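Town of Arnum
Residential Parking Permit Pilot, Kondent and Ansah Districts
Progress report to the Regional Mobility Fund
Reporting period: second half-year of the grant
Prepared by: Kaisu Sjöberg, Office of Streets and Parking

1. Purpose of this report

The Office submits this report under the terms of the grant agreement. It covers permit registration, signs and curb markings, enforcement, and the resident survey. Financial tables have been sent separately to the Fund's accounts desk.

2. Permits issued

At the close of the period, 1557 households in the two districts were eligible for a permit. Of these, 1089 had registered at least one vehicle. Registration in Kondent is close to the level expected in the application. Ansah remains behind, mainly on the streets east of the canal, where many homes have private driveways and residents see little need for a permit.

The online form was corrected in March after a number of applicants were asked for proof of address twice. The paper form stays available at the front counter and at the Ansah branch library. Applications on paper take longer to process, and a second clerk has been assigned to them until the backlog is cleared.

3. Signs and curb markings

All signs in Kondent are in place. In Ansah, eight blocks are still waiting for signs. The supplier delivered the posts on time, but the first batch of panels carried the wrong evening hours and was returned. The corrected panels state that the permit rule applies until 8 p.m., as adopted by the council.

Curb painting was held back on Gona Street while the water utility finished its trench repairs. The Office has asked the utility for written notice before any further work on permit streets - the repainting of a single block draws on the maintenance line, which is nearly used up.

4. Enforcement

Warning notices were issued in place of fines during the opening weeks of the pilot, as set out in the application. Fines are now in effect in Kondent. In Ansah, wardens will continue to leave warnings until every block has its signs.

Most disputes received so far concern visitor passes. Residents report that the pass is hard to read through a tinted windshield and that wardens have missed it. Lauri Partanen, enforcement supervisor, has instructed wardens to check both sides of the dashboard before writing a notice. A larger pass is being printed and will be mailed to registered households at no charge.

Delivery vans and home care workers remain a point of concern. The Office has drafted a short-stay rule for both groups and will bring it to the council before the next report. Home care agencies were invited to comment on the draft, and two have done so in writing.

5. Effect on neighboring streets

Some parking has moved to the streets just outside the pilot area. Counts taken before the pilot are being repeated at the same hours, and results will be included in the final report. The Office does not recommend any change to the boundary until those counts are complete.

6. Changes to the work plan

The Office requests the Fund's approval for the following:

Moving the Ansah resident meeting to the next period, after the signs are up.
Using unspent printing funds for the larger visitor pass.
Extending the second clerk's assignment by one quarter.

No change to the total grant amount is requested.

7. Resident survey

The survey will be mailed to every eligible household, including those that have not registered. Questions cover the ease of finding a space in the evening, the price of the permit, and the conduct of wardens. Arvo Ruotsalainen is responsible for the questionnaire, and a draft is available to the Fund on request.

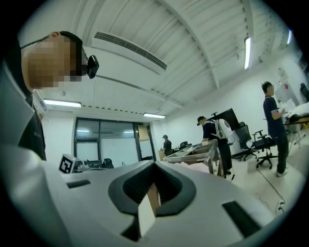
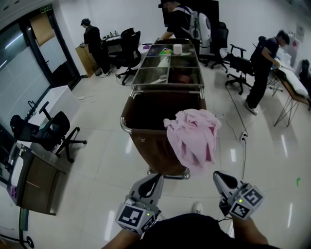
Comments received on the draft of this report

Pirjo Kuusisto wrote that section 4 is too mild on the matter of visitor passes. She received three warnings in Kondent with a valid pass on the dashboard, and asks that households in her position be told in writing that the warnings have been removed from their record. The Office has agreed to send such letters together with the new pass.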